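Smartwatch keyboard apps: swipe or tap on a round display?
Wearables > Apps and Input
371 views

wristlag
Joined: September

Posting this in the open section so the developers can see it too. I have been running the Jumlow keyboard beta on a Nomau round watch and want to compare results with anyone using Boden's tap layout on the same hardware. Firmware is current on both watch and phone. Dictation is off. Both keyboards use the US English dictionary with learned words cleared.

Pictures first, text below.

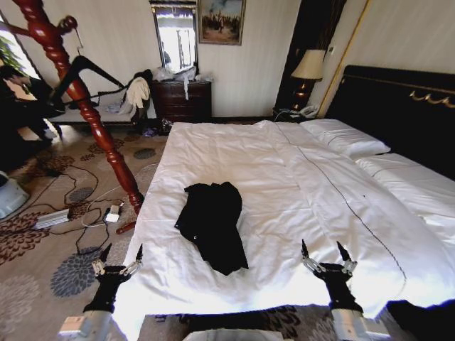
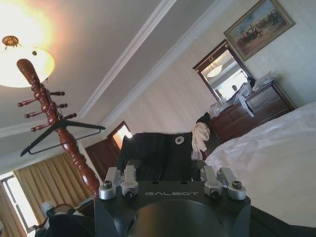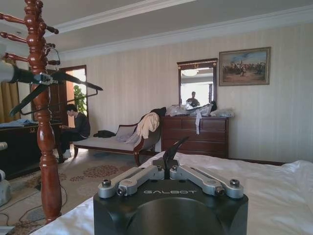 My main complaint is the bottom row. Jumlow curves the rows to follow the bezel, so the space key ends up in the narrowest part of the circle. The touch target is drawn wide but the active area is clipped by the display edge. I miss space on about one word in 10 and the corrector then joins two words and replaces them with a third. Swipe input avoids this because it inserts the space for you, but swipe has its own problem: any stroke that starts near the left bezel is taken by the system as "go back" and the draft is gone.

Questions:
1. Does Boden reserve a margin for the system gesture?
2. Has anyone measured the battery cost of the prediction engine running on the watch compared with running it on the phone?

---

tapdance_n

Boden does reserve a margin. It is set under Layout, Edge inset, with values from 0 to 3. Default is 1. At 2 the back gesture no longer triggers for me while typing, but the keys are smaller and the top row becomes hard to hit. I left it at 2.

Can't help with battery.

---

Rajitha Sivakumar

I maintain a small word list project that both of these apps can import, so I have looked at how they handle prediction.

Jumlow loads the full dictionary on the watch. Boden keeps a short list on the watch and asks the phone for anything outside it. The result is that Boden stalls when the Bluetooth link is poor. The suggestion strip goes blank and comes back a second or so later, by which time you have typed past the word. Jumlow never stalls but uses more memory, and on watches with little RAM the system may close it in the background. You then wait for it to load again the next time you reply to something.

Neither one is wrong. It depends on how far you usually are from the phone.

---

wristlag

Thanks. That would explain the pause I get on the first reply after a long gap. I assumed it was the watch waking up.

---

oldcrown

I disagree with the whole premise. A full keyboard on a round display is a bad fit. The usable rectangle inside a circle is small, and every layout that tries to use the rest of the circle gives you keys of different sizes, which defeats muscle memory. Canned replies plus dictation cover what I need. For anything longer I take out the phone.

---

tapdance_n

Dictation does not work in a meeting or on a train. And canned replies do not contain addresses.

---

oldcrown

Then take out the phone. It is in your pocket, or the watch would not be connected.

---

Remedios Peñalver

LTE models are connected without the phone, so that argument only covers part of the range.

On the layout question, I tested four keyboards last year, including the Pillai one that arranges letters in a ring around the edge. Typed the same text on each, 1,249 characters, seated, watch on left wrist, right index finger. Pillai was the slowest in the first session and second fastest by the last one. The ring layout does use the circle properly, but you have to learn it from zero and most people will remove it before they get that far. Boden was fastest overall. Jumlow had the most uncorrected errors, nearly all of them at the space key, same as the opening post.

I used swipe only where it was on by default, so this is not a fair test of swipe.

---

oldcrown

Fair point on LTE. What were the actual speeds?

---

Remedios Peñalver

I would have to find the sheet. I don't want to quote them from memory. The order is correct.

---

wristlag

Did the Pillai keyboard let you set the start position of the ring? I tried it once and the A was under my finger when I held the crown.

---

Remedios Peñalver

Yes, in the phone app, not on the watch. Rotation offset. It needs a restart of the keyboard before it takes effect.

---

Rajitha Sivakumar

One thing for Jumlow users: turn off "aggressive join" in the correction settings. It is what merges two words after a missed space. With it off you get the typo as typed, and a single tap on the strip will split it.

---

wristlag

Found it. It was on. Much better on a few test messages, although the space key is still too small. I have sent the clipped touch area to the developer as a bug and will try Boden at inset 2 next.

---

tapdance_n

If the top row bothers you at 2, switch off the number hints. The keys get a little taller.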